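Trulden Running Club, planning meeting, Apr 21, 2023

**Trail race.** Ferhat Kahraman again proposed a 50K at Fudulham in May. He expects 3,000 runners. Last year's 10K had 1,804 sign-ups, and Nima Babaei asked where the rest would come from. No answer was given.

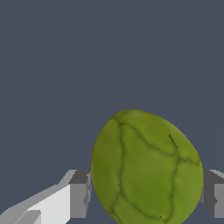 Ferhat said distance runners will travel. Nima wants to see names.

**Sponsor.** Florkora offers $2,000 and wants its logo on every bib. Members doubted the money would arrive before the race. Nothing to be signed yet.

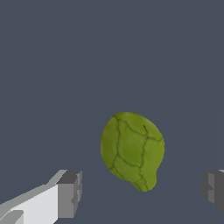
**Training plan.** Najafi's eight-week beginner plan was judged too short for a 50K. Nima to ask for injury numbers.

Vote on the race put off to the next meeting.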